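Yesterday I finished the second version of our rules for working next to the arms at Dimholm. It has taken me since January. Some people asked me what is in it, so I write a few posts.

1/ First rule, and the shortest: "collaborative" is a word for the application, it is not a word for the arm. The same arm with a foam block in the fingers and with a knife in the fingers are two different machines. Each one gets its own risk assessment.

2/ I repeat this one often because the sales brochures make it blurry. Force limiting in the arm does not know what the gripper is holding. It also does not know that your hand is flat on a hard table under it.

3/ So we look first at the places where a hand can be caught between something moving and something that does not move. Finger to table. Wrist to post. Upper link to the lower link when the arm folds. We write them on one page and the page stays at the cell.
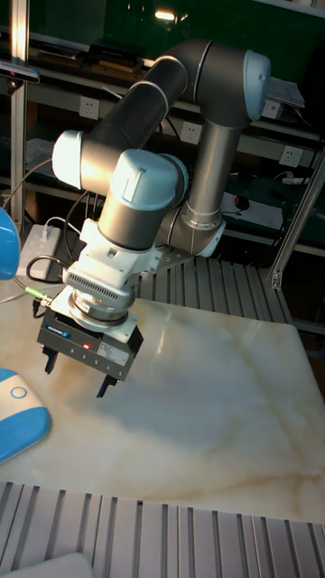

4/ Table height goes on the page too. In the first version we forgot it. Then Lucian Tudose raised a worktop for the Grultus job and all our clearances were wrong for a week. Now, if you change the table, you sign the page again.

5/ Cables. Leave enough slack for the full turn of the wrist, and test this at slow speed with the real program. I have read 381 of our own fault notes for this work and the cable is in far too many of them.

6/ Payload is the part plus the gripper plus every plate and adapter between. Please weigh it. Do not copy the number from the last project. Vittoria Cocco found two cells where the adapter was never entered – the arm was working with a wrong idea of its own load.

7/ An indicator light on the gripper tells you something about the gripper. It does not tell you that the cell is safe to enter. For this you use the stop and you check the state on the pendant.

8/ Power loss: write down what the fingers do. Hold, or let go? Both can be correct, it depends on the part. "I think it holds" is not accepted on the form any more.

9/ The Melis site wants to use the same rules from next month, with their own page for each cell. If you see a mistake, or my English is not clear somewhere, please tell me. I will correct it before I send it to them.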